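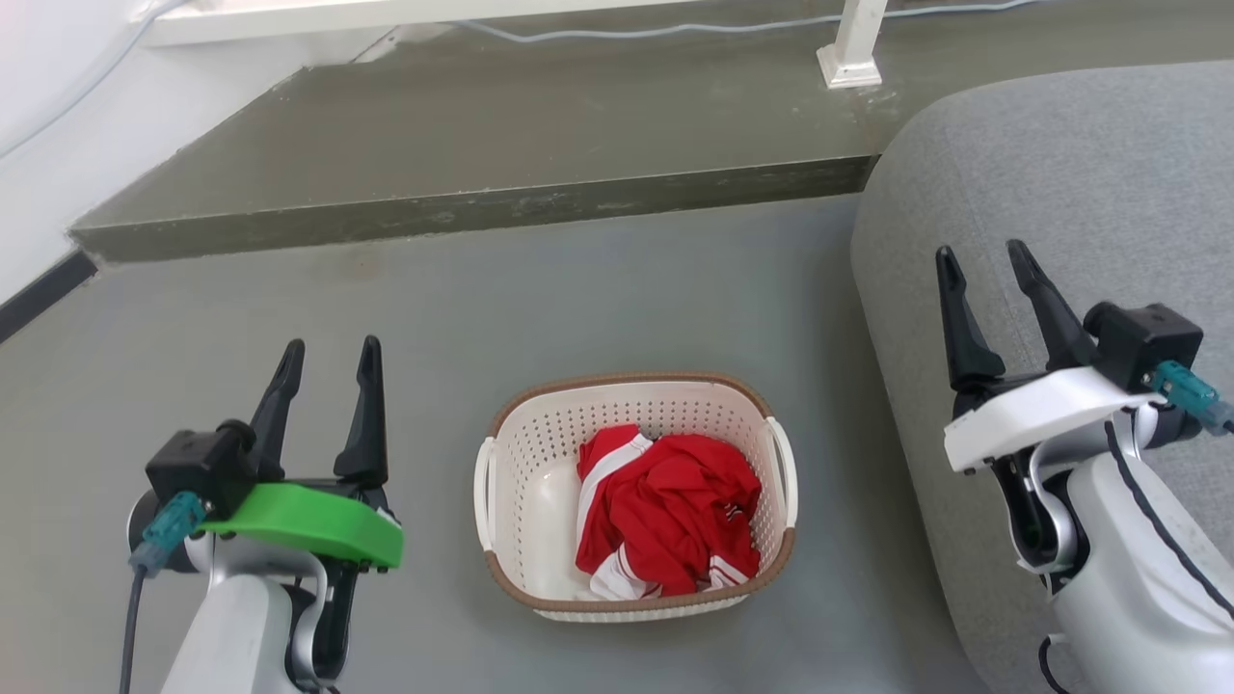 Visite du centre de tri textile Ireser, compte rendu

Le site occupe un ancien bâtiment de filature, dont la partie la plus ancienne date de 1815. La surface accessible aux visiteurs est de 2000 m², répartis sur un seul niveau avec quelques décrochements de dalle. Le groupe comptait 11 inscrits. Les chaussures fermées sont obligatoires et le dépôt des sacs se fait à l'accueil.

Le parcours commence par la réception des lots. Les sacs collectés sont pesés, étiquetés, puis vidés sur une table de tri Zarkholm à hauteur réglable. Trois flux en sortent : linge de maison, vêtements courants, vêtements de sport. Ce dernier flux est traité à part, en raison des mailles synthétiques et des marquages thermocollés, qui supportent mal les programmes à haute température.

La zone textile de sport a été aménagée comme une pièce d'habitation – sol en béton gris, canapé gris clair, marche surélevée au fond. Le contenant utilisé est un panier à linge en plastique blanc, rectangulaire, aux angles arrondis, avec un rebord brun et une poignée à chaque extrémité. Les parois sont ajourées de petits trous carrés. Ce type de paroi laisse circuler l'air, mais accroche parfois les fermetures à glissière.

Le panier contenait une seule pièce, rouge à bandes blanches, vraisemblablement un maillot ou un élément de survêtement, tassée en boule du côté droit. La consigne du site est de ne pas plier avant lavage : la pièce est déposée telle quelle, puis retournée au poste suivant. Les logos sont contrôlés à ce moment-là.

Le lavage se fait par lots de 5 kg, programme court, essorage réduit. Le séchage à plat est réservé aux mailles fines, le reste passe sur cintre. Un fichier de suivi, nommé Cakico en interne, associe chaque lot à son programme et à sa destination. Sa consultation est possible sur un poste en fin de parcours, en lecture seule.

Points à revoir côté accueil : signalétique insuffisante entre la pesée et le tri, niveau sonore élevé près des essoreuses. Le plan remis à l'entrée ne mentionne pas la marche.

Accès par l'entrée Szewczyk, stationnement dans la cour. Prochaine ouverture au public en mai, sur inscription.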